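Speaker notes: Old office towers, and what is worth pulling out of them
Plonow repair and reuse evening, 19/02/2021
Slot is 25 minutes, leave five for questions

Opening

Don't start with the landfill slide. Everyone in the room has seen a landfill slide. Start with the price list from the Canholm clearance sale and let them read it.

Say: I was asked to talk about how easy it is to give an old desktop a second life. I'm not sure it is easy, and I'm less sure it's always worth it. I'd like to go through one machine part by part and ask what each part is good for. If you disagree, save it up, I'd like to hear it.

The claim I keep hearing

"Tool-free case, ten minutes, anybody can do it." Read this one out slowly.

Tool-free gets the side panel off. It may get the drive out. It doesn't get you the processor cooler, it rarely gets you the power supply, and it tells you nothing about whether the parts work once they're on the bench. Makers colour the bits you're meant to touch, blue or green as a rule, and people take that to mean the rest of the machine is just as friendly. Ask for a show of hands: who has sheared a screw in one of these?

The Canholm batch was 1,267 towers. Of those, 300 were set aside as fit to go straight back out. I asked how the 300 were chosen and the answer was "they looked clean". I don't count that as a test. Pause here, somebody usually laughs.

Lay it on its side

Practical bit. Tower flat, open side up, good light from above. People work on them standing upright because that's how they live under a desk, and then they wonder why a screw has gone down behind the board. Unplug it first. Yes, I do have to say that.

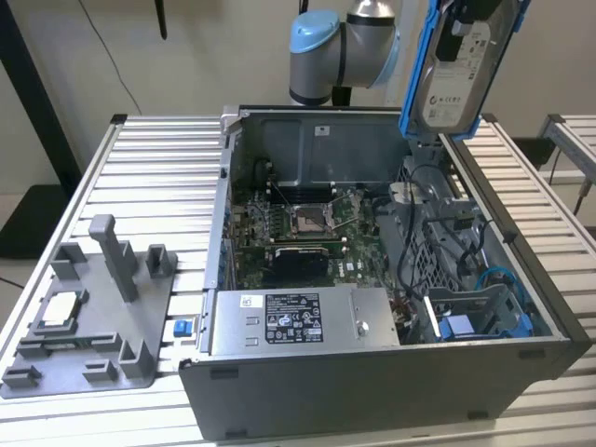 Tower open on its side, with the hard drive in its blue caddy held above it and a CPU in the cradle on the left.

Stay on this slide for the next three headings.

The drive

Everyone's favourite, as the caddy makes it feel like an achievement. Point to the blue caddy. Lovely bit of kit. But what do you have at the end? A 3.5-inch hard drive of unknown age with somebody's payroll on it.

I don't pass on a used drive unless I've wiped it and read the health figures myself. A sticker saying "wiped" is a sticker. The Eltville group logged 2,577 drives last year and 1,247 of them went for shredding. They count that as a success, and for privacy perhaps it was. As reuse it's a bit thin, and I'd like the leaflets to say so.

Keep the caddy with the case, whatever happens to the drive. A case missing its caddy is a nuisance to the next owner and replacements cost silly money.

Processor and socket

Lever up, frame open, chip straight up, never slide it. Point to the socket near the middle of the board. Then point to the chip in its cradle. I like a cradle. I've seen chips put in egg boxes, in envelopes and once in a shirt pocket.

Is the chip worth having? Mostly no, taken alone. Its value is to someone with the same socket and a worse chip, and that person has to find you. Check prices before promising anybody anything. If the board works, my advice is to leave the two together.

Graphics card, memory, power supply

Graphics card: office cards are sold on as "gaming ready". Ready for which game? Look up the model and be blunt in the listing.

Memory: the one part I'm cheerful about. Small, easy to post, simple to test. Test it overnight, though. A machine that starts up once proves very little.

Power supply: read the label, write the rating on your sheet, and don't open the metal box. If a leaflet tells you to open it, put the leaflet in the bin. The plugs on office models aren't always the standard ones either, so "it's got a spare power supply in it" may help no one.

The Sfakianakis figures

Only if there's time. The Sfakianakis handout puts a saving on every reused tower. I can't find where it allows for the hours spent, or for the ones that come back. I've written to ask and will pass on any reply. Don't be rude about it, they have copies at the door.

Questions I expect

Should I bother with a spinning drive at all? For backups you wouldn't cry over, yes.

Can you swap the board into a newer case? Measure first. Then measure the front panel plug, which is where it usually goes wrong.

Do you need a wrist strap? I use one. I can't prove it has ever saved me anything.

Sign-up sheet for the testing bench is by the tea urn. Bring your own screwdriver, and take it home again afterwards.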